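New handling code for two-armed robots leaves the hard part to the buyer

Aug 10, 2018
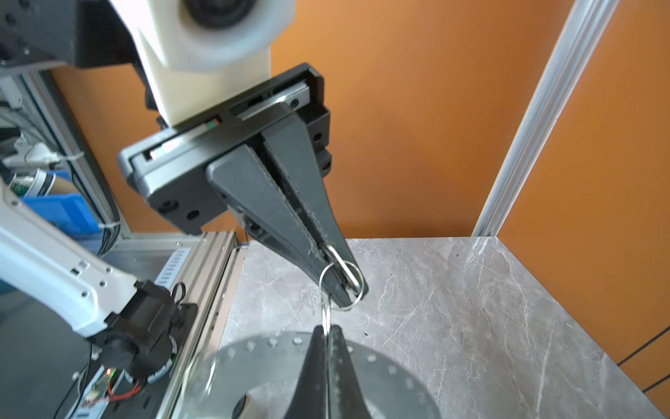

A voluntary code of practice for workshops that use pairs of robot arms on a shared bench was put out this week by Grarnstead, the small trade body that has spent two years promising it. The document runs to 230 numbered clauses and covers guarding, stopping, cable runs, record keeping and the training of staff. It says a good deal about where people may stand. It has much less to say about what the arms do to each other, and that is where many shops will want help. Two grippers working on one small object, such as a keyring on a silver loop with a thin strand hanging down towards a second pair of fingers, come within a very short distance of each other, and the code gives this kind of work a single section of nine clauses.

Those nine clauses ask the owner to "set a suitable grip limit" and to "confirm that both arms respond to a stop". Neither phrase is explained further. There is no table of limits, no test piece and no method for measuring the force at the fingertips. A shop that writes down any number at all appears to have met the clause.

Grarnstead says this was deliberate. In a note sent out with the code it argues that fixed numbers would be out of date within a year and would shut out smaller makers. It has heard no complaints from members, the note adds, though members only received the final text on the morning it was published.

Rahel Fankhauser, who advises small manufacturers on machine safety and sat in on two of the drafting meetings, is not convinced. "I have read a lot of these and I can usually tell which pages were argued over," she said. "The pages on fencing were argued over. The pages on two arms sharing a part were written by someone who wanted to go home."

She would have liked a rule on what happens when one arm stops and the other is still holding. An early draft had one. It said that neither gripper should open or pull until a person had looked at the part, and it was taken out between the second and third versions. Fankhauser said she had asked why and was told it would slow down restarts.

Potent, which sells two-arm benches to repair shops and teaching workshops, welcomed the code and said all its current models would carry a statement of compliance by the end of August. The statement is signed by the seller. Nothing in the code calls for an outside check, and a firm that signs wrongly faces no penalty beyond a letter. Asked whether any of its benches had needed changes in order to comply, Potent said they had not.

Zwahlen, a smaller rival, has taken a cooler line. It said it would follow the parts on cables and emergency stops, which it described as sensible, and would go on using its own in-house rules for shared handling. Those rules are not public. The firm would not say whether it plans to publish them, so buyers have no way of knowing if they are stricter than the code or looser.

The evidence behind the new text is thin too. The annex leans on one trial, known as Rolladum, in which pairs of arms passed small metal parts between them for four weeks. The trial logged 795 handovers and reported no damage to equipment. It does not say how many parts were dropped, how often a person had to step in, or what grip settings were used. Almost all the handovers involved stiff parts of one shape. Chains, wires and anything else that swings or bends were left for "later work", with no date given.

That matters for the shops most likely to buy a bench of this sort, where the parts are seldom stiff and seldom the same from one job to the next.

There are some useful things in it. The clauses on cables are clear, asking that loose loops be tied back from moving joints and looked over at the start of each shift. The training section says that anyone who can start a bench must also be shown how to stop both arms from one place, and that the lesson must be repeated when the software changes. The record sheet at the back fits on one side of paper and could be used tomorrow.

A review is due, according to the last page, "when experience allows". Fankhauser has asked Grarnstead to name a date and to put the dropped clause back for discussion. She had not had a reply when this item was written.

The code is free to members. Others can ask for a printed copy from the Grarnstead office, which says it has not yet decided what to charge.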